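Category: Support > Room Monitoring > Mimora 2330 > Set-Up Guide

Section 3. Placing and Starting the Logger

This section covers the Mimora 2330 temperature and humidity logger from the time you take it out of the carton to the first saved reading. If your logger was supplied with the outdoor probe, read Section 6 first and then come back.

You will need a small Phillips screwdriver, a pencil, the two AA cells from the carton, and the reference card with your logger's serial number. Keep the card. The serial number is also on the back of the case, but you can't read it once the logger is on the wall.

3.1 Choosing a location

The logger measures the air that passes through the slots on its lower edge. Where you put it matters more than any setting in the menu.

1. Pick an inside wall if there is one. Outside walls run colder in winter and warmer in July.
2. Hold the logger 60 inches above the floor and mark the wall at the top of the case.
3. Check for supply vents, radiators, sinks, and windows. Stay at least 30 inches away from all of them.
4. Look at the same spot at 8 a.m. and again at 4 p.m. If direct sun reaches it at either time, choose another.

In a laboratory or workshop, place the logger on the wall nearest the work table and at the height given above. Do not lay it flat on the table. The slots will be partly blocked and the humidity reading will lag. 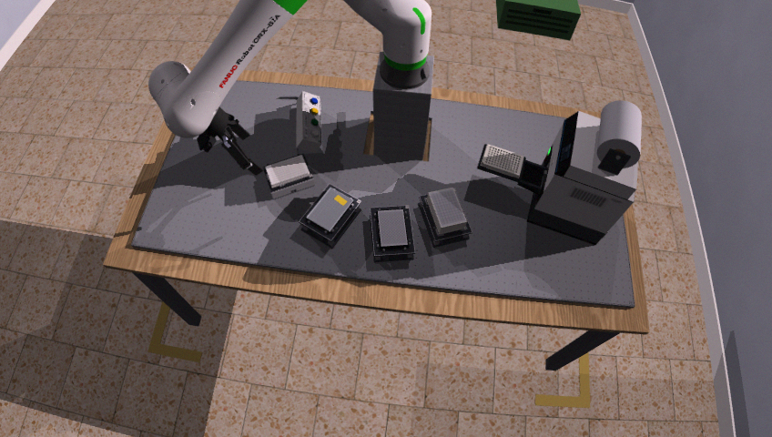

Figure 3-1. Laboratory table on a tiled terrazzo floor.

NOTE: Large rooms may need two loggers. Put the second one on the opposite wall and give it a different name in step 5 of 3.3. Readings from the two will not match exactly. A difference of one or two degrees between walls is normal in a heated room.

3.2 Mounting the bracket

The standard bracket is the flat white one. If you ordered the Bondarchuk bracket, the steps are the same but the screws go in from the side, and the cover cap is left off.

1. Slide the bracket down and away from the back of the case.
2. Hold the bracket against the wall with the arrow pointing up. Line up its top edge with your pencil mark.
3. Mark both screw holes.
4. On drywall, push in the two plastic anchors until they are flush. On wood, skip the anchors.
5. Drive both screws until the heads touch the bracket. Stop there.
6. Press the cover cap over the screws.

CAUTION: Do not overtighten. A bent bracket will hold the logger at an angle and the case may work loose over time.

CAUTION: Check for wires and pipes before drilling into any wall. Uradus does not cover damage to the building.

For brick or concrete, use masonry anchors that fit a No. 6 screw. These are not in the carton. Adhesive strips can be used on painted metal and glass, but not on wallpaper or bare plaster. Wipe the surface clean, let it dry, press the strips down firmly, and wait 30 minutes before hanging the logger.

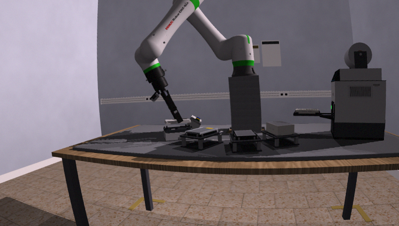

3.3 Batteries and first start

1. Open the battery door on the back and insert the two AA cells. The plus signs are molded into the case.
2. Close the door. The screen shows all segments and then the software version.
3. Press MENU and choose a language. Press OK.
4. Set the clock. The logger uses a 24-hour clock unless you change it under Display.
5. Enter a room name of up to 12 characters.
6. Choose degrees F or degrees C.
7. Hang the logger on the bracket and push down until it clicks.

If the screen stays blank, take the cells out, hold down the MENU button, and try again with fresh cells. Rechargeable cells will run the logger, but the low battery warning will come on early.

NOTE: The first readings will be off. The case has been in your hands and needs to settle to the room. Leave it alone for 60 minutes with the door of the room closed before you write anything down.

3.4 Setting the saving interval

The saving interval is how often the logger stores a reading in memory. The factory setting is 30 minutes and suits most rooms. Shorter intervals fill the memory sooner and use more battery.

1. Press MENU until INTERVAL shows.
2. Use the arrows to change the number.
3. Press OK. A small disk symbol blinks once when the setting is saved.

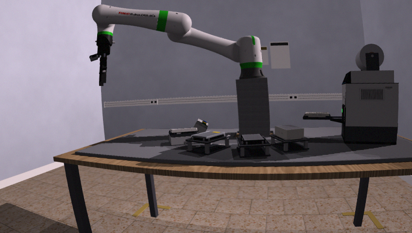
Changing the interval does not erase stored readings. Changing the clock does not erase them either, but the times on older readings will stay as they were. If you move the logger to a different room, save the old readings to a computer first (Section 4) and then choose CLEAR.

3.5 Setting the humidity alert

1. Press MENU until ALERT shows.
2. Set HIGH. For paper storage, 47 percent is a good place to begin.
3. Set LOW, or leave it at OFF.
4. Choose BEEP, LIGHT, or BOTH, and press OK.

The alert sounds only after two saved readings in a row are past the limit. Opening a door for a few minutes should not set it off. Press any button to silence it. The symbol stays on the screen until the humidity returns within limits.

If the alert keeps coming back and the room feels normal, check the slots for dust. Clean them with a dry, soft brush. Do not use canned air or spray cleaner. If that doesn't help, contact the Uradus service desk in Kundimville with your serial number and the software version.

Section revised by Pavithra Poduval

Related sections
Section 2. What Is in the Carton
Section 4. Saving Readings to a Computer
Section 5. Replacing the Sensor Cap
Section 6. Using the Outdoor Probe
Error Codes for the Mimora 2330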